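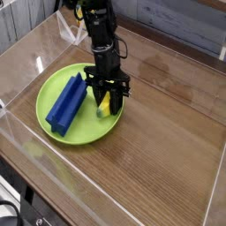 Soon-im Choo wants it on record that if the arm is going to put things on plates all day, somebody should ask the people who put things on plates all day what they think of it. Fine. Recorded. She's had six years on the kitting benches at Wuvandale and I've had none, so I went down and asked.

May 22, 2018

Plate task, day two on the new wrist bracket. Same green plate, same two items, the blue star block and the yellow banana. Block angled across the plate, banana next to it. The real trays for Daneo have connectors and a folded leaflet in them, and we're a long way from the leaflet.

Settings carried over from yesterday except approach height, raised a little, and closing speed, dropped. Valbona has the old values on the sheet taped inside the cabinet door. Please stop writing new values over the old ones. Cross out, initial, write next to it. I can no longer tell a 3 from an 8 and neither could the arm, if it had to read our handwriting.

Asked down at the benches over the early break. Expected to hear about jobs. Heard about jobs for a minute or so and then about the stools. The plan for the cell has it standing where the two end benches are now, and the end benches are by the window, and people have worked their way up to that window over a good many years. The layout drawing calls this "relocation of low-utilization stations." I'd like a word with whoever does the drawings (me, in February).

Other things they said, not in order:

The tray count. At present whoever packs the tray checks the tray. With the cell in, the person becomes a checker of somebody else's trays, and the somebody else doesn't get tired or embarrassed. Two people said they'd rather pack. One said she'd take checking tomorrow, her wrists have had enough.

Who presses stop. Everybody was told in the briefing that anybody can. Everybody also knows that Lai, the scheduler, logs each stop against the station, and that the station has a name next to it. So anybody can, and no one's going to. I said I'd get the log changed to show the cell and no operator. Soon-im wrote down that I'd said it, with the time.

Talking. You can chat over a bench. You can't chat through a guard panel, or you can but you look mad.

Back upstairs for the afternoon runs.

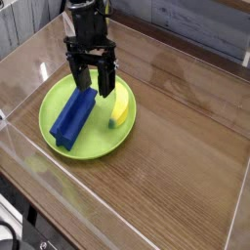
The part that bothers me is the arithmetic in the proposal. It says 3,000 trays a week and then divides by one arm, as if nothing upstream ever arrived late or in the wrong bin. When a bin comes up wrong at the benches somebody says so across the room and it gets swapped. It's not on any process sheet. Valbona Delić went through the sheets with me looking for it and the closest we got was a box marked "other."

So the cell needs an "other." My suggestion is that one person from the benches owns it, with authority over the feed, and gets paid at the setter grade. Valbona thinks the grade will be the sticking point. I think the grade is the entire question and the rest is furniture.

The Indotia order is the obvious trial for it. Short run, 18 trays to a case, simple contents, no leaflet. If we can't get the bench people and the cell working side by side on that one, there's no use trying it on Daneo.

Left to do:
— order of placement: try banana first, then block, and log both
— guard panels need a wipe, the glare is annoying
— cable by the base, tie it properly
— ask about the 20 minutes of changeover in the proposal. Whose 20 minutes? It isn't in anyone's shift.
— redraw the layout with the cell on the inside wall and the window benches left alone. Costs us a longer air line. Soon-im has offered to hold the tape measure, I suspect so I can't fudge it.
— email re: the Lai log. Do this before going home.

Didn't do it before going home. First thing tomorrow.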